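3.2 Table setting and meal length

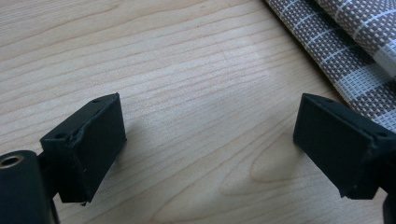

Households kept a paper diary for 8 weeks, one line per evening meal. We asked for start time, end time, who sat down, and wether placemats were used (Figure 1). Final sample 215 meals. Three homes dropped out in August, not replaced.

Meals with placemats ran longer, around 20 minutes more at the median. Same direction as Inskip and Andreadis, smaller gap. Guests explain part of it, see 3.4. Snacks eaten standing up were left out, as were meals with no end time.

Figure 1. Woven placemat on a wooden table.

Coding by Cheng and Krūmiņa, disagreements setled by talking it over.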